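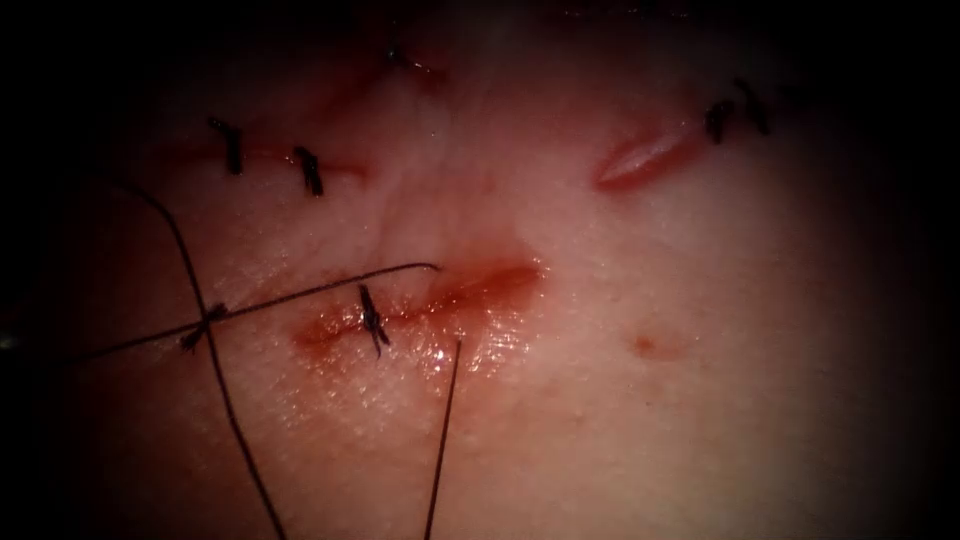 Chapter 2
Closing a Cut, One Stitch at a Time

I learned to sew before I learned to suture, and for a long while I thought that would give me a head start. It didn't give me much of one. Cloth stays where you put it. Tissue slides, swells, tears if you bully it, and goes shiny under the lamp just when you want to see where the edge is. So if you come to this chapter thinking you can already hem a pair of pants, great – hold on to your patience and let the rest go.

Chapter 1 was all about materials, and by now you should know your silk from your nylon and be able to read a thread packet. In this chapter we put the thread to work. We're going to stay with one stitch the whole way through, the simple interrupted stitch, and we're going to use it on short, straight cuts. Each stitch gets its own knot and its own trimmed ends. If one fails, its neighbors are still holding, and that's a lovely thing to know when you're new and your knots are, let's say, of mixed quality!

You'll need the practice log from the back of the book. My own log from the Davach course has 457 stitches in it, and I'd be embarrassed to show you the first 63. They're too tight, nearly all of them. Beginners pull. I pulled, my classmates pulled, and you will too. A stitch has one job, to bring the two edges together so they touch, and once they touch you stop. Pull past that and the edges pucker up, or the thread starts to cut into the very tissue you're trying to close.

Some words we'll be using a lot. The bite is the distance from the edge of the cut to the spot where the needle goes in. The throw is one wrap of the thread as you build a knot. The tails are the ends left over after you trim. Leave them too short and the knot can slip open; leave them long and they flop into the next stitch and get tied up in it (I have done this more than once, and unpicking it is no fun at all).

Black thread is what I like for teaching. It shows up well on pink tissue, and it doesn't vanish the moment there's a little blood.
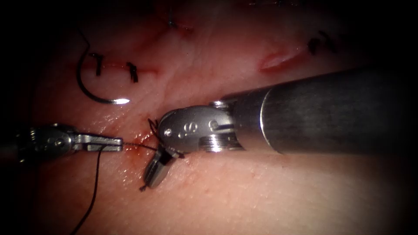
One reader of the first edition wrote to me that the hardest part for her was keeping track of the long end of the thread, and that she wished I'd talked about it sooner. She was right, so it's now in section 2.1, before we tie anything. She also said she had started practicing her knots on a shoelace during the train ride to Podura, and I've stolen that idea for the first exercise.

Read section 2.1 with a needle holder and a length of thread next to you. Try each step as you get to it, and don't worry about the clock. Speed comes up in Chapter 5, and I'd leave it alone until then.

2.1 The needle, the thread and the long end

A suture needle is curved, and the curve tells you how to move. Turn your wrist and let the point travel along its own arc. Push it straight ahead and you'll drag a bigger hole than you need.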